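Drawing for Beginners, Handout 6: Dividing the Page
Stolladdale Evening Classes, November 2024
Tutor: Elin Griffiths

Welcome back, everybody, and thank you for the lovely pile of kitchen drawings from last time! I pinned up as many as I could fit, and I'll bring the rest in so they all get their turn on the wall.

This week we're going to think about where things go on the page before we draw a single thing. I know that sounds dull (I thought so too when I was starting out), but a few minutes spent on it can rescue a drawing that would otherwise end up squashed into one corner. Most of us, left to ourselves, put the main subject smack in the middle and then wonder what to do with all the paper left over.

So we begin with two lines. One goes across the page and one goes up and down, and wherever they meet you have a crossing, with four areas of different sizes sitting around it. Try moving the crossing up, or over to one side, and see how the big areas start to feel calm and the small ones a bit crowded. Then tilt one of the lines. Even a small slope gives the eye somewhere to travel, and a line that climbs from left to right tends to feel lighter than one that drops. 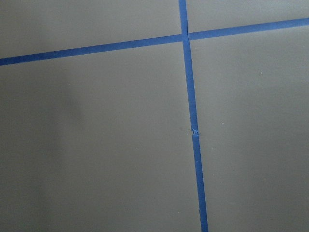 Fig. 1. Two strips of blue tape dividing a gray surface into four panels. The upper strip climbs toward the right.

Now, the question of weight. A small dark shape can balance a large pale one, much as a child sitting far out on a seesaw can balance a grown-up sitting close in. My old teacher, Berwyn Cadwaladr, used to have us squint at our work until all the detail went fuzzy, and I still do it every time – it does make you look a little silly on the bus.

For homework, please fill one sheet with 6 small boxes, each no bigger than a playing card. Divide every box differently, then shade one area dark, one middling, and leave the others white. No rulers, please, and no erasing either! Write a word or two under each about how it feels to you.

If you have the course reader, have a look at page 17 before next class. Bring a soft pencil and your July sketchbooks if you still have them.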